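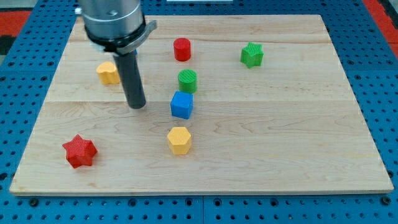 Illside Community Workshop
Monthly Shop Inspection: Checklist and Comments
Month: October
Inspected by: Deok-su Baek
Rooms covered: bench room, machine room, finishing room, lumber rack, back hall

Marks used: OK, FIX (repair within the month), STOP (out of use until cleared)

1. Exits and walkways

Front door opens fully from inside: OK
Back hall door opens fully from inside: FIX
The door drags on the sill for the last few inches. It opens with a firm push. Hinge screws at the top are loose. Longer screws needed.

Walkways clear to 36 inches: OK
Exit signs lit: OK
Floor free of cords: FIX
One extension cord was run across the floor from the bench room to the fan. Moved it to the wall outlet. Please do not put it back.

2. Fire

Extinguisher, bench room: OK
Extinguisher, machine room: OK
Extinguisher, finishing room: FIX
Gauge is in the green, but the tag is missing. Wieser will bring a new tag at the next service call, work order 601.

Smoke alarms tested: OK
Oily rag can emptied: OK
Lid closes by itself: OK
Finish and solvent cabinet closed and latched: FIX
Found unlatched at 10 a.m. The latch works. Two cans of mineral spirits had no label and were set aside for disposal.

3. Table saw (Faneo)

Blade guard in place: OK
Riving knife lined up with blade: OK
Stop paddle works: OK
Fence locks square: OK
Push sticks at the saw: FIX
One of the two is chewed up at the heel. Throw it out and cut a new one from the pattern on the wall.

Unplugged before blade change: not observed this visit

4. Band saw

Upper guard set to stock height: FIX
Left all the way up after last use. Same comment as last month. The setting card has been moved to the front of the column where it can be read.

Blade tension and tracking: OK
Wheel covers latched: OK
Tire condition: OK, some wear on the lower wheel, check again next month

5. Drill press

Chuck key removed: OK
Table lock holds: OK
Belt cover closes: OK
Clamps within reach: OK

6. Jointer (Pivum)

Guard springs back over cutterhead: STOP
Guard returns only partway and stays there. Cleaned the pivot and tried again with no change. Spring looks stretched. Power is locked out and the tag is on the switch. Part is on order. Members who need an edge straightened can use the hand planes or ask for time on the table saw sled.

7. Dust collection

Bag or bin less than two-thirds full: OK
Hoses connected, no splits: FIX
Split near the collar at the band saw, taped for now. The tape is a short-term repair.

Filter cleaned: OK
Dust on top of light fixtures: FIX
Wipe down with the power off.

8. Electrical

Panel door clear: OK
Breakers labeled: OK
Outlet covers whole: OK
Space heater unplugged when room is empty: OK

9. Lumber rack

Long boards on lower arms: OK
Nothing over 96 inches stored on end: FIX
Two lengths of poplar were leaning by the window. Laid flat on arm 5.

Sheet goods tied back: OK

10. First aid

Kit stocked: FIX
Short on large bandages and eyewash. Gloves are fine.
Safety glasses clean and usable: OK
Emergency numbers posted: OK

Carried over from last visit

Loose stair tread, back hall: done
Cracked lens on the finishing room light: done
Band saw guard height: still open, see section 4

The jointer stays locked out until I sign the tag. Send questions to the shop desk.

D. Baek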